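Eifion Rees
A thread, and I'm sorry in advance because it's going to be a long one. I've been trying to learn to suture properly since December, and enough people have asked me how it's going that I thought I'd put it all in one place with a cup of tea next to me.

Eifion Rees
For those who don't know me, I'm in the first stretch of surgical training at Farndale, and I came to it with hands that are fine at most things. I can ice a cake. I can rewire a lamp. I can't, as I found out in front of several very kind people, tie three knots in a row that look like they belong to the same family.

Eifion Rees
The person who set me straight was Delyth Parri, who runs the skills room here and has the patience of a very old tortoise. She watched me do one whole pad, said nothing, turned it around so it faced me, and asked which stitch I'd be happy to have in my own arm. I picked one. She said good, now do that one again.

Eifion Rees
So that's really what this thread is. Doing that one again.

Eifion Rees
Let's start with the pads, because I get asked where to buy them and which ones are any good. I've been through a few kinds now. The cheap ones tear the minute you pull up on the thread, and you come away thinking you're much worse than you are. The very tough ones go the other way — you can haul on them like a mooring rope and they forgive everything, and then you've taught yourself to haul.

Eifion Rees
The ones I like best are from a small outfit called Filten. Soft top, a bit of drag when the needle goes through, and they hold a stitch near the edge if you've taken a decent bite. I have no connection with them at all, I just order them and get excited when the box comes. The Overgaard ones are nice too but they're thicker, and I'd save those for practicing in layers.

Eifion Rees
Please don't throw a pad out because it has a few holes in it, by the way! There's so much room on one if you plan it. I start at the top and work down in rows, and when one side's done I turn it and go between the old lines. Rungnapa Intarasuk, who started when I did and is better than me at all of this, gets so much use out of hers that it looks like a colander by the end.

Eifion Rees
It was Rungnapa who talked me into using fake blood, too. I'd been doing everything on nice clean cuts and feeling pretty pleased with myself, and she said "you know it won't look like that." She's right. A red smear along the edges and suddenly you have to look for where the edge really is, and black thread that was so easy to follow gets a lot less easy when it's lying in something dark.

Eifion Rees
A word of warning on that one. It stains. I have a dish towel that will never be a dish towel again, and a spot on the kitchen counter that I've been covering with the fruit bowl. Put a tray down. Put something under the tray.

Eifion Rees
OK, on to stitches. I'm only going to talk about simple interrupted ones, meaning each stitch is its own little thing, tied and cut before you start the next. There are fancier ways to close a wound and I've tried a few of them, but Delyth won't let anybody move along until these are tidy, and I've come around to her way of seeing it.

Eifion Rees
What I love about them is that each one is a fresh start. You made a mess of the second? Fine, the third doesn't know about it. If one comes loose the others are still there doing their job. With a running stitch it's all one thread, and so is your mistake.
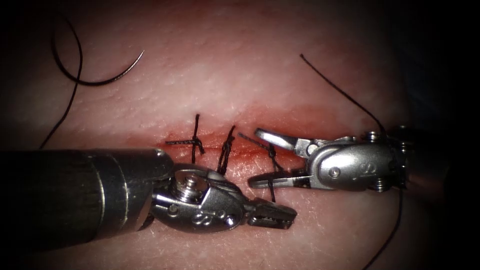 Eifion Rees
Spacing was the first thing that got better for me, and it got better because I stopped eyeballing it. For a few weeks I put little dots down either side with a skin marker before I picked up a needle. Iolo Jenkins told me that was cheating and then I noticed him doing it. Once your eye has the gap, you can leave the dots off, and it mostly stays.

Eifion Rees
Knots took a good deal longer. What I was doing wrong, for anybody doing the same, was crossing my hands the same way on every throw. You get a granny knot, it looks all right for a second, and then it slides. Alternate. Right over, left over. Say it out loud if you need to, I still do, and my neighbors can think what they like.

Eifion Rees
Then there's where the knot sits. You want it off to one side of the cut, not perched on top of it. It's a tiny tug at the end, when the last throw is down, and you'd be amazed how easy it is to forget when you're so relieved to have a knot at all. And pick a side! All on the same side if you can. I went through a phase of leaving them wherever they fell and it looked like something had hatched.

Eifion Rees
Tails, since somebody always asks. Long enough to grab when the stitch has to come out, short enough that they don't get tied into the one next door. I used to leave great long whiskers on everything out of nerves, and then spend half of the next stitch fishing the old ends out of the way. Cut them as you go. You can trim a long one later but it's better to get into the habit.

Eifion Rees
The bit I still find hardest is the moment before the knot, when the thread's through both sides and just lying across the wound, and you have to decide how much to pull. Too little and it gapes. Too much and the edges bunch up into a ridge. Iolo Hughes, who taught our evening session, told us to bring the edges together and then stop, like closing a book on a bookmark. I think about that all the time.

Eifion Rees
He's also very firm about what you do with the tip of an instrument when it isn't holding anything. Close it, keep it near, keep it where you can see it. I was forever wandering off with my left hand and having to come back and find my place again. Now I try to park it close to the edge of the cut, and I get back to the thread a lot quicker.

Eifion Rees
And be gentle with what you grab! You can crush thread with a needle holder, and if you nip it in the middle of a length you're going to tie with, that's your weak spot right there. Hold the end you're going to cut off anyway. That one came from Delyth, via a snapped stitch, via me saying a word I shouldn't have said in the skills room.

Eifion Rees
I've been keeping a tally in the back of a notebook, which I know is a bit much. As of this afternoon I'm on 397 stitches since I started writing them down. I also put a little star by the ones I'd have in my own arm. There are 32 stars. I was going to be embarrassed about that number but nine of them are from this past week, so I'm going to go ahead and be pleased.

Eifion Rees
A few people wanted to know how long I sit down for. Less than you'd think. I get worse after a while, my shoulders creep up around my ears and I start rushing to finish the row. So I put the kettle on, do a short run of stitches, look at them, and quit while I'm still enjoying it. Evening's best for me, when the dishes are done and there's a good lamp free.

Eifion Rees
Do get a good lamp, too. I'd put that ahead of fancy instruments any day of the week. I was working under the ceiling light for ages with my own head in the way, wondering why I kept missing the far edge.

Eifion Rees
If you're just starting, my advice is to keep your first pad. Mine's in a drawer with the takeout menus and it is dreadful — great loose loops at one end, one knot the size of a pea, and a stitch that goes in and never seems to come out again. I got it out last night to show my sister and we both laughed until we had to sit down.

Eifion Rees
There's a practice group over on Flosurbridge as well, if you'd like company while you do it. People put up their rows and everyone's very sweet about it, and there's usually somebody around who can tell you why a knot's slipping. I lurked for weeks before I posted anything. Don't do that, just post.

Eifion Rees
Next for me is deep stitches, with the knot buried underneath, and I've had one go at it already and I'd prefer not to discuss it. Rungnapa has promised to sit with me and go slowly. I've promised to bring the good cookies.

Eifion Rees
Someone's just asked what thread I use at home. Black, braided, 3-0, mostly because it's easy to see and it ties nicely. The slippery single-strand stuff needs more throws and springs back at you, so I'd leave it for later on.

Eifion Rees
And yes, to the other question, left-handers can absolutely do all of this. Iolo Jenkins is one. Ask him about mirror images and clear your evening.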